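Collecting Cloth Folding Examples with Hand-Held Grippers
Final project report, Robot Learning Practicum
Submitted November 12, 2023

1. Background

Our project was to collect a set of cloth folding examples that a learning system could train on. We did not train the final model ourselves. That is the job of the Larnora group, who will take over the files next term. Our part was to decide what counts as a good example, record enough of them, and hand over a clean set.

Last year's team recorded folding by driving the robot arms directly. Their report says the arms were slow to steer and that many of the folds came out crooked. We used a pair of hand-held grippers instead. A person holds one in each hand and does the task while a head camera records the view. The grippers close on the cloth the way the robot's would, so the motions should carry over better than bare-hand video.

2. Task

We limited the work to one kind of task, folding a single piece of cloth on a flat surface. Each example starts with the cloth laid down in some position and ends when the person opens both grippers and moves them away from the finished fold. We allowed a half fold and a quarter fold. Rolling was in the first plan, but we dropped it after the trial sessions in October because the grippers kept losing hold of the roll.

3. Recording procedure

Two people worked each session. One wore the camera and did the folding. The other started and stopped the recording in Plerik, the logging program the lab uses, and typed a short note after each try. We switched roles every 20 examples, mainly to give the wrists a rest.

Before a session we checked that both grippers showed up in Plerik and that the clocks agreed. If the clocks are off, the gripper opening and the video do not line up, and the example is useless. We lost most of our first afternoon this way.

The person folding was asked to work at a steady speed and not to stop in the middle to talk. They were also asked to keep their head down toward the work. This was harder than it sounds - people look up when someone walks in.

4. Results

We recorded 380 examples in all. After review we kept 221. The review was done by watching each one at double speed in Terngate, and two of us had to agree before an example was kept. When we disagreed we threw it out.

The most common reasons for rejecting an example were:

Cloth out of view for part of the fold
Gripper signal missing or late
Fold came apart when the grippers let go
Person used a fingertip to fix a corner

The last one surprised us. It is a habit, and the person doing it often did not notice. We added a line about it to the instructions and it happened less after that, though it never went away completely.

5. Problems with the work surface

Our first sessions were on a bare tabletop. The cloth slid when one gripper pulled on it, and the person ended up chasing it toward the edge. We moved to a padded surface covered with a sheet, and clipped the sheet down. The cloth stayed put much better. 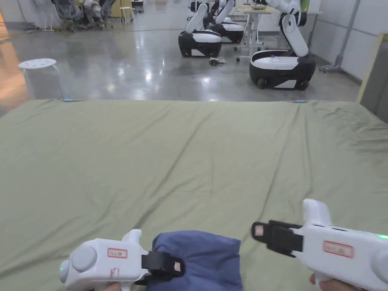
The sheet brought its own trouble. If the lower finger went in too deep, it picked up the sheet along with the cloth, and the whole surface lifted. It also wrinkled during use. At first we smoothed it before every example, but we stopped doing that after the second session. A robot in a home will not get a smooth bed to work on, and the Quezada test plan calls for uneven surfaces anyway.

6. What we would change

We would write the rejection rules before recording anything. Ours were written halfway through, and we had to go back over the early examples a second time.

We would also use more kinds of cloth. Thin cloth behaves very differently from thick cloth when it is pinched, and our set leans toward thick.

The kept examples and the notes are in the shared course folder. The rejected ones are in a separate folder, with the reason for each in the file name. Larnora asked us not to delete them.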